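Zwischenstand Gebrauchtwagenplatz Palma
Bericht für den Mai, an Awuor Kariuki, Geschäftsleitung Gollik

Liebe Awuor,

du wolltest es diesmal kürzer haben als im April, ich geb mir Mühe! Der Platz steht, die Autos stehen drauf, und seit dem Monatsanfang verkaufen wir auch an Leute, die ich vorher nicht persönlich kannte (im April war das ja noch anders). Der Reihe nach.

Bestand und Verkauf

Neun Wagen sind im Mai vom Hof gegangen, davon zwei an dieselbe Familie. Erst kam die Tochter wegen eines Kleinwagens für den Weg zur Ausbildung, und eine Woche später stand der Vater da und wollte den grauen Kombi, den er beim Warten auf sie gesehen hatte. Den Kombi hätte ich fast schon in den Großhandel gegeben, der stand seit der Eröffnung und hat keinen interessiert. Also bitte noch ein bisschen Geduld mit den Standtagen in deiner Tabelle.

Schwierig bleiben die großen Diesel. Da rufen viele an, fragen nach dem Verbrauch und melden sich dann nicht mehr. Ich würde von der Sorte gerne erst mal keine mehr annehmen, auch nicht in Zahlung, außer jemand kauft dafür bei uns etwas Teureres. Umgekehrt könnte ich kleine Benziner mit Automatik den ganzen Tag verkaufen, wenn ich sie denn hätte. Falls am Stammhaus welche reinkommen: bitte an mich denken, bevor sie ins Internet gehen.

Aufbereitung

Mit Somcombe läuft es inzwischen ordentlich. Die holen morgens um acht ab und bringen am übernächsten Tag zurück, und die Innenräume sind wirklich gut geworden. Beim Lack sind wir noch nicht ganz einig. Ich möchte Steinschläge an der Haube ausgetupft haben, Somcombe rechnet das als Zusatzleistung ab, und im Angebot steht dazu leider gar nichts. Darüber rede ich im Juni noch einmal mit denen.

Teuer war der silberne Transporter mit der klemmenden Schiebetür. Die Rechnung lag bei 3702 Euro, da waren Laufschiene, Türschloss und die komplette hintere Bremse drin. Ich weiß, das tut weh. Der Wagen ist trotzdem mit einem kleinen Plus weggegangen, und der Käufer (ein Fliesenleger) hat schon gefragt, ob wir noch einen zweiten besorgen können.

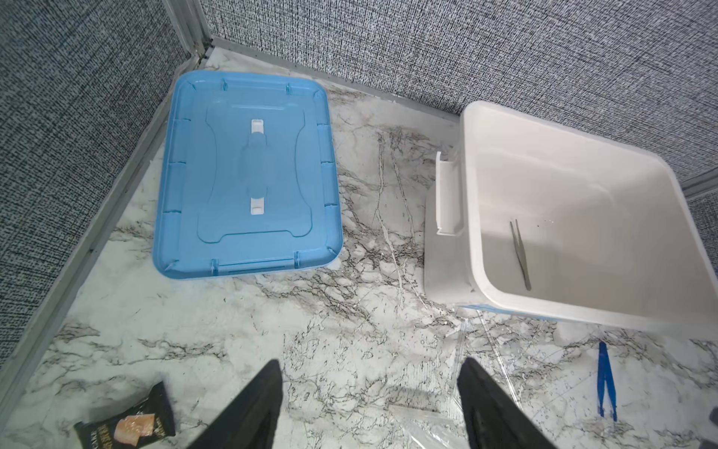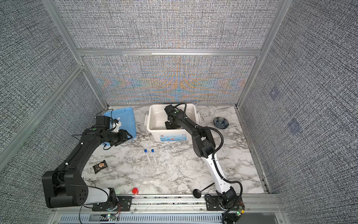
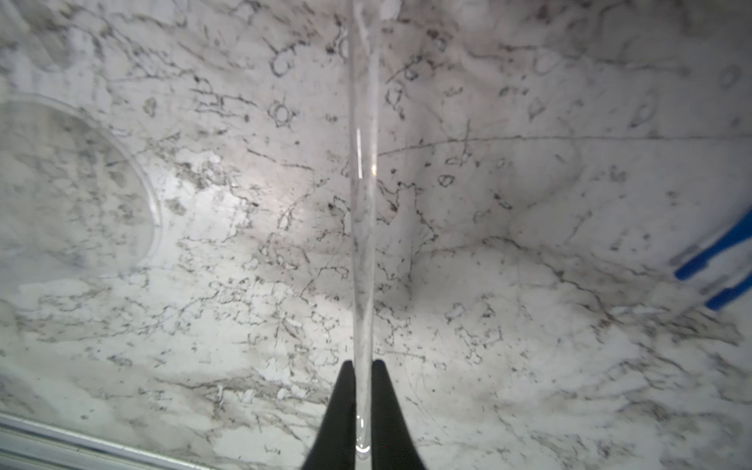
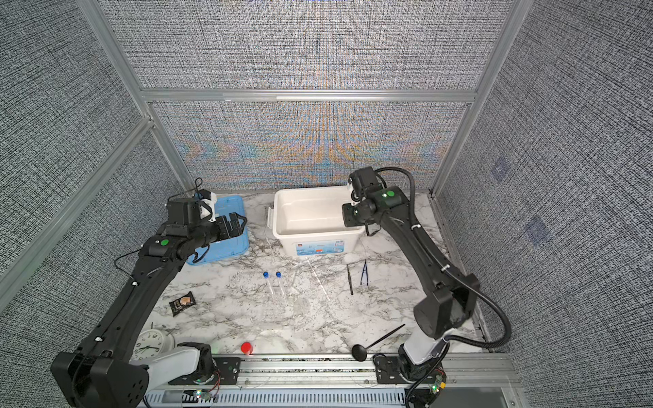 Inserate und Flillix

Ich war ja skeptisch, das hast du dir anhören müssen. Jetzt nehme ich einiges zurück: Das Einstellen mit Flillix geht flott, und die Preisvorschläge liegen meistens in der Gegend, in der ich auch gelandet wäre. Nur bei Autos mit Anhängerkupplung oder Standheizung rechnet das Programm so, als wäre das alles nichts wert. Die ändere ich von Hand, das dauert pro Wagen ein paar Minuten.

Was mich noch ärgert, sind die doppelten Anfragen. Wer über das Formular schreibt und danach anruft, taucht als zwei Kunden auf, und dann ruft einer von uns zurück, obwohl der andere schon einen Termin gemacht hat. Peinlich! Der Support hat das aufgenommen, eine Lösung gibt es noch nicht. Bis dahin hängt bei uns am Telefon ein Zettel zum Abhaken.

Garantie und Reklamationen

Eine Reklamation im Mai, und zwar der Klimakompressor bei einem Wagen aus dem April. Die Garantieversicherung übernimmt den größten Teil, wir haben der Kundin für die Zeit einen Leihwagen gegeben. Sie war erst sauer und dann sehr nett. Für die Zukunft lasse ich die Klimaanlage bei jeder Probefahrt mindestens einmal richtig auf kalt laufen, auch bei Regen.

Geld

Vom Werbebudget sind noch 1000 Euro übrig. Die würde ich gern in ein ordentliches Schild an der Einfahrt stecken, denn im Moment fahren die Leute an uns vorbei, wenden beim Reifenhändler und kommen dann leicht genervt auf den Hof. Ein Angebot habe ich schon, das schicke ich dir separat.

Was ich im Juni vorhabe

Gespräch mit Somcombe über die Lackarbeiten, möglichst mit neuer Preisliste.
Zwei Kleinwagen aus der Leasingrückgabe anschauen, beide mit Scheckheft.
Die Preisschilder hinter den Scheiben neu drucken, die alten sind komplett ausgeblichen.
Samstagsöffnung testen, erst mal nur vormittags.

Wegen der Samstage bräuchte ich von dir noch ein Ja oder Nein, am liebsten vor dem Monatswechsel, dann kann ich den Dienstplan machen. Und schau doch mal vorbei, wenn du in der Nähe bist, Kaffee ist da!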